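Kerkum tabletop arm kit: a review from our robotics club

Our club at Urville has had the Kerkum arm since September, and I've been promising the other coaches in the league a proper write-up ever since I wouldn't shut up about it at the kickoff meeting. So, finally!

Quick background. I coach 12 students, mostly sophomores and juniors, and our project this year is sorting household stuff. The arm gets a bunch of items on a table, picks one up, and puts it where it belongs. Sounds easy until you try it with things that aren't foam cubes. The kit comes with foam cubes, by the way, and we used them for one afternoon before the kids got bored and raided the snack cupboard.

Setup

We had the arm moving in 80 minutes, and that includes hunting for an extension cord. The printed guide is good (big drawings, short sentences) but skips the part where you set the home position. Read the online version for that page. Tin-yau Wu, one of our juniors, worked it out before I did and has been a little smug since then.

What we run it on

A mix of shapes is what makes this project fun. Something round like a bowl wants a completely different approach from a flat wrapped bar, and an upright bottle is easy to knock over if you come in low. Our favorite troublemaker is a dried chili pepper – curved, skinny, and no two attempts at it go the same way. I'd recommend one to any club. A paper chart on the wall keeps score, and the students argue over it constantly.

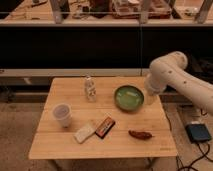
What we love

The motion is so smooth! We came from a Fondamel starter arm, and that one shook every time it stopped. With the Kerkum, students can slow a move way down and see exactly where their plan goes wrong. The software lets you save a move, name it, and string several together, and even our newest members were building their own sequences by the second meeting.

I also like how well it survives beginners. It has been driven into the table more times than I want to admit, and it just stops and waits for you to clear the error.

What could be better

The cables are too long for a small room and there's nothing in the box to tidy them with. The replacement finger pads come in packs of 2, and we've gone through 4 packs already. Also, the program crashes if you unplug the arm while it's open, so save often.

Should your club get one?

If your students have finished a beginner kit like the Rondonuwu and want something harder, yes, absolutely. For a brand new club I'd start smaller and save up. We're adding a second table in the spring and I'll update this with how the pads hold up.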